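Print | E-mail

Posted in September by Neema Waweru

Brasix put its customer service chatbot on our town's public message board this month. A thread on how the first stretch has gone.

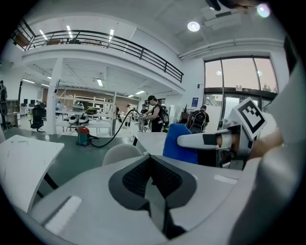

Mwakalinga replied to ask whether the bot reads private messages too, or only what people post on the open board. Only the open board, according to the notice Brasix pinned there. I'd still like to see that in the terms.

2/ The bot is called Stakico. You tag it in a post and it answers under its own name. It handles trash pickup, parking permits, library hours and lost pets. Anything else is supposed to go to a person at the town office.

3/ It got 600 questions on the first day. A lot of those were people trying to get it to swear. It didn't, but it did tell one man that his parking permit was good for 13 years.

4/ The permit answer stayed up overnight. By 9 a.m. it had been copied into other posts, and the bot had started repeating it to people who asked the same thing. That worries me more than the first mistake.

5/ Brasix says the bot doesn't learn from what users write. If so, I don't know why the wrong answer spread. I asked and was told it's being looked at.

6/ They have made 3 changes so far. Answers on permits now link to the town's own page. Replies are capped at 2,000 characters. There is a button to flag a bad answer, though on my phone it sits under the share menu and is easy to miss.

7/ The library answers have been good. I checked the holiday hours against the sign on the door and they matched.

8/ Several people asked about Vukport, the board's old search tool. It still works. The link moved to the bottom of the page, and it's faster than the bot if you know what you're looking for.

9/ If you got a permit answer on day one, call the office and check it. I'll add to this thread when Brasix gets back to me.

Print | E-mail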